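Minutes of the Monthly Meeting — Nalatwood Studio, Main Room
Date: 2018-08-13
Chair: Jonalyn Javier
Minutes taken by: the office secretary

The meeting opened at ten past nine in the main room. The chair thanked everybody for coming early. The minutes of the July meeting were read and accepted with one correction: in point four, the delivery fee from Steltia should be 181 and not 118.

Main room, and the washbasins on the floor:
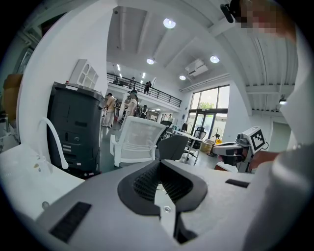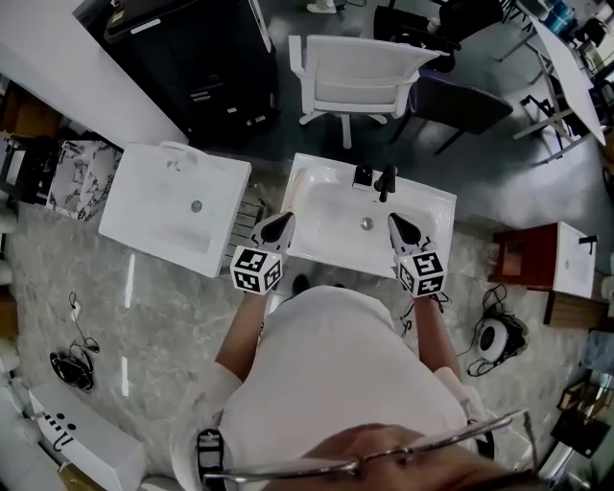
1. Use of the main room

The chair said that the room has to serve for two purposes at the moment, office work and display of the bathroom goods, and that these two are getting in the way of each other. The desks and the mesh chair are fine where they are. The other chairs move during the day and do not go back.

It was proposed to keep the black chairs near the windows, by the white table with thin legs, and to bring them forward only when a client comes. Two persons were against this, as they use these chairs for the telephone work in the morning. After some discussion it was agreed to try the proposal until the next meeting.

The standing fan stays close to the glass. One member asked for a second fan on the mezzanine, where it is warmer than downstairs in the afternoon. The air conditioner on the back wall is set too high for the heat to be felt the same everywhere, he said. The chair will first ask for the air conditioner to be serviced, and only then we will talk about buying a fan.

The cardboard box and the yellow container near the fan: no one present could say what must be done with them. Whoever put them there is asked to take them away or to write a name on them.

2. Washbasins and vanities

We had a long talk about this point. The washbasins are now on the floor of the display side, together with the small vanity with the red-brown cabinet. The question was if they should stay low or be raised on stands.

Arguments for leaving them on the floor: clients can look into the bowl from above, and the white looks good against the gray tile. Arguments for raising them: a client must bend down to try the faucet lever, and older clients do not like to do this. There is also a risk that a chair is rolled into the front rim.

The meeting decided to raise the rectangular basin with the black faucet first, because it is the one which clients ask for the most. The second basin, with the cutout along the back edge, will stay on the floor until we know which faucet belongs to it. Lambrechts has been asked two times and has not answered. The chair will telephone them herself.

The vanity keeps its wooden base. Somebody suggested to paint the base white, but this was not supported.

The small slatted crate between the two basins was also mentioned. It is useful for the loose parts, but it should not stand where people walk. It will go to the shelving unit on the left side as soon as there is space.

3. Marble-patterned panel

The white and black panel is standing upright beside the basins. It was asked if it can be fixed to the wall as a background. The offer from Trodska for the fixing is 877, which the meeting found too high for one panel. We will ask Trodska for a new price that includes two more panels of the same pattern. If the price per panel does not come down, the panel will be left free-standing, with a proper foot.

4. Cables and floor

There was a complaint about cables lying on the tile. The tile is polished, and a cable does not stay in one place when a foot touches it. The following was agreed:

Cables which are not in use are to be coiled and hung on a hook, and not left on the floor.
Cables in use are to run along the wall where this is possible.
The office will buy hooks and cable covers. The limit for this is 181, the same as was saved on the July delivery.

The cleaning firm has also asked us to keep the floor free on their day. Last time they cleaned around the goods, so the corners were left out. It was agreed that the boxes and packaging on the display side will be sorted before their next visit. Packaging of goods that may still be returned must be kept flat behind the shelving unit. All other packaging goes out.

5. Glass cabinet

The wall cabinet with the arched glass doors was discussed shortly. At present each person puts things in it as they like. The chair proposed to use it only for catalogs and for the samples of faucets and drains. This was accepted by all. A list of the contents will be put on the inner side of the door — in large letters, please, as the last one could not be read without taking it down.

6. Mezzanine

The railing was checked in July and found in good order. The chair asked again that nothing should be put on top of it or hung over it, also not jackets. People who stand and talk upstairs are asked to remember that every word is heard below when there is a client.

7. Budget

The amount left for the display side for this year is 3180. From this, 666 is reserved for the stands for the basins. The office presented a price from Steltia for exactly this sum, delivery included. The meeting approved the order. The rest will not be divided until we have the new answer from Trodska.

8. Other matters

A member asked if the brown box on the dark shelf may be opened. It is addressed to a colleague who is on leave, so it will wait for her.

The key of the brown wooden cabinet has been missing since July. If it does not come back this week, the lock will be changed.

It was asked to start the next meeting later. The chair said she will think about it.

Tasks

Jonalyn Javier: telephone Lambrechts about the faucet; arrange the service of the air conditioner.
Office: order the stands from Steltia; ask Trodska for the new price; buy hooks and cable covers.
Everybody: empty your own things from the glass cabinet; sort the boxes on the display side.

The meeting was closed at ten twenty-five. Corrections to these minutes can be given to the office in writing until the end of the week.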